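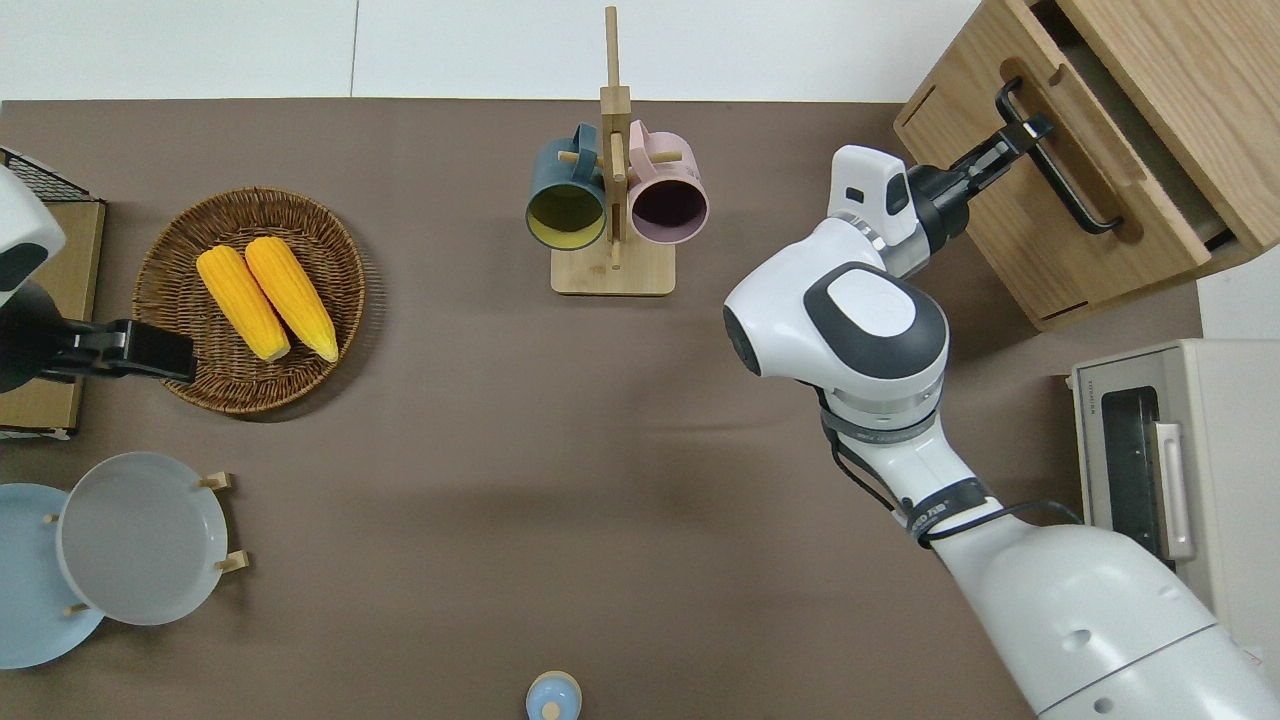 *Two corn cobs on the wicker tray.*

# How to freeze sweet corn without it going mushy

Every April I dig out the last bag of frozen corn from the summer before, and for years it tasted like wet cardboard. Then Sowmya Amin from the Mestbridge allotments set me straight, and now I do it her way (with a bit of my own laziness thrown in).

## What you need

- fresh corn, picked the same day if you can get it
- your biggest pot
- a big bowl of ice water
- a sharp knife
- freezer bags

## What to do

1. Shuck the corn and rub off the silk with a damp paper towel. Don't fuss over every last strand!
2. Get the water to a proper rolling boil. No salt - it toughens the kernels.
3. Drop in a few cobs and boil them for 4 minutes. Start the timer when the water comes back to a boil.
4. Move them straight to the ice water and leave them for 10 minutes. I used to skimp on this part and that's where my mush came from.
5. Dry the cobs well, stand each one on its fat end and slice downward. Go about two-thirds of the way into the kernels so you don't get the tough bits.
6. Spread the kernels on a baking sheet and freeze until they're hard, then bag them up and squeeze out the air. 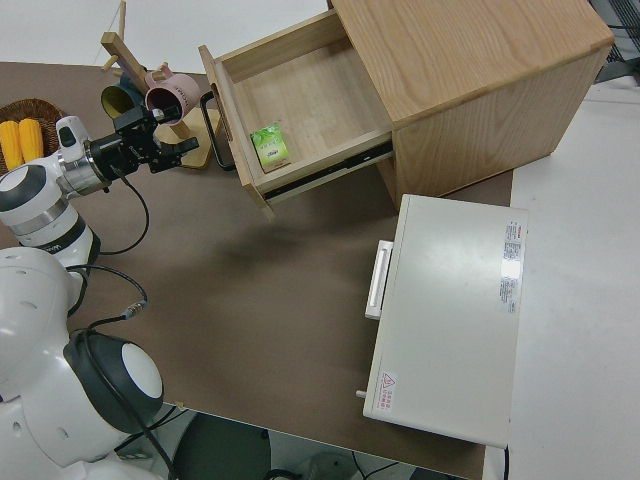
*Pink mug and teal mug on the mug tree.*

A mug is handy for filling the bags, by the way. Fold the top of the bag over the rim, spoon the corn in, and you won't be chasing kernels across the floor. One mugful is plenty for soup for two.

Use it within the year, and cook it from frozen. I throw mine right into the chowder for the last few minutes.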